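Fabric ink on cotton, is 300 mesh too fine?

inkypaws
I've been block printing cushion covers for a while and want to move on to screens for my lino designs. The shop in Garkport only has 300 mesh in stock. I'm using Vanum water-based ink, mostly white and a mustard yellow. Will it go through?

tidemill
It will clog. 300 is for paper and very fine detail. For cotton you want something much more open, and white is the worst of the lot. 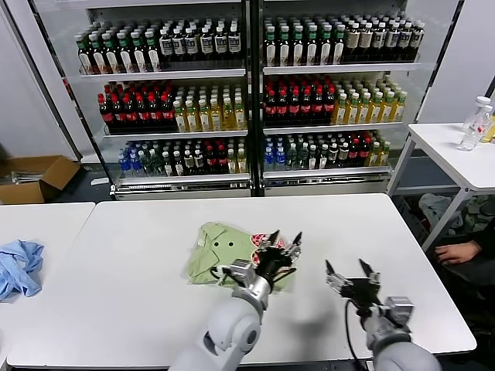

inkypaws
Thanks. The other thing I can't settle is whether to print on bought clothes or stick with flat cloth. I'd like to do a few tops for the December market. Something like the light green shirt there, with a collar and small buttons, looks awkward to get flat under a screen. Would you print the back only?

tidemill
Back only, yes. Buttons will stop the screen sitting level and you'll get a fuzzy edge. Put a board inside.

plainweave
I don't agree about the mesh. I've used 300 on thin cotton with the ink let down a bit and got clean lines. You have to flood the screen after every pull and work fast.

tidemill
Let down how much? Thin it enough to pass a 300 and the colour goes weak after a few washes. Mine did.
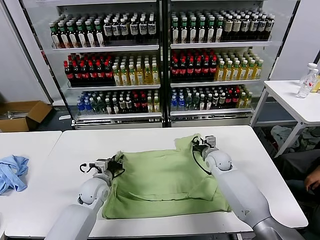 Posted by plainweave, 9.40 pm
Member, 2,919 posts

About a teaspoon of Jikex retarder to a small pot. My tea towels have held up fine, though I only print dark on light. I wouldn't try white. For T-shirts I iron first, print, leave overnight, then iron again on the wrong side through a cloth.

inkypaws
I do want white on the darker ones, so I'll order a coarser screen. Is the Khoury frame any good or should I get wood?

tidemill
Khoury is fine. Wood warps if you hose it down a lot. Ask them for 43T and check how it's labelled, as some sellers use the American count and some don't.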